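Intro to Materials, Unit 6 notes: Rubber, bounce, and where the energy goes
Posted 4/5/21

OK, so these are the notes I promised after the last lecture, tidied up a little. I went fast through the middle part and I could see some puzzled faces, so I've put more words there and fewer on the stuff you already know.

Start with what rubber is. It's a tangle of very long molecules, all coiled up and wandering over each other like cooked spaghetti. Pull on it and the coils straighten out. Let go and they curl back up again. Steel stretches because you're tugging atoms a tiny bit farther apart, but rubber stretches because you're uncoiling chains, and there's a huge amount of slack in there to use up. A strip of the Mollard sheet we pass around in class will go to 3 times its length and come back happy.

Now, raw rubber on its own is kind of useless. It goes sticky in summer and stiff in January, and if you hold it stretched for long enough the chains slide past each other and it stays long. The fix is to cook it with sulfur. The sulfur makes little bridges between the chains (crosslinks, write that word down!) so they can still uncoil but can't wander off. A few crosslinks give you a rubber band. Lots of them give you something hard enough to make a comb out of.

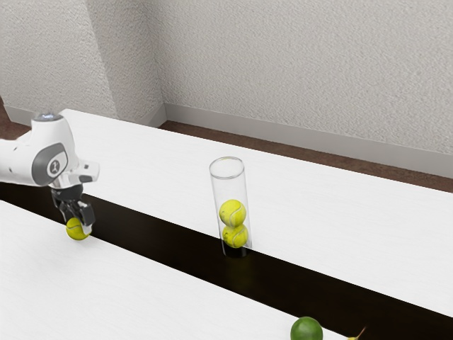 Bounce is where people get tripped up on the homework, so let's go slowly. Drop a ball from 200 cm. It has a certain amount of energy at the top because of its height, and just before it hits the floor nearly all of that has turned into motion. Then it squashes. For a very short moment the energy is stored in the bent rubber and in the squeezed gas inside, if there is gas inside. Then it pushes off again.

It never gets back to 200, and the missing height is the interesting bit. Chains rub against their neighbors while they uncoil and curl back, and that rubbing makes heat. The name for this loss is hysteresis – ugly word, simple idea. On a graph of force against stretch, the line going out sits above the line coming back, and the area between them is the energy you lost. I will ask you to shade that area on the quiz. I always do.

Low loss is great for a ball and bad for an engine mount, where you want the rubber to soak up the shaking. Same family of material, different recipe. The Hijazi samples in the cabinet are the low-loss ones and the Drundon samples are the dead ones, and please put them back in the right trays.

One more thing about temperature. Cool a ball down and it bounces worse, partly because the gas inside pushes less and partly because the chains get sluggish. Go cold enough and rubber turns glassy and can shatter.

For next time, read the Wodholm handout up to the part on fillers and do problems one to five. Bring a ruler and a rubber band you don't mind losing.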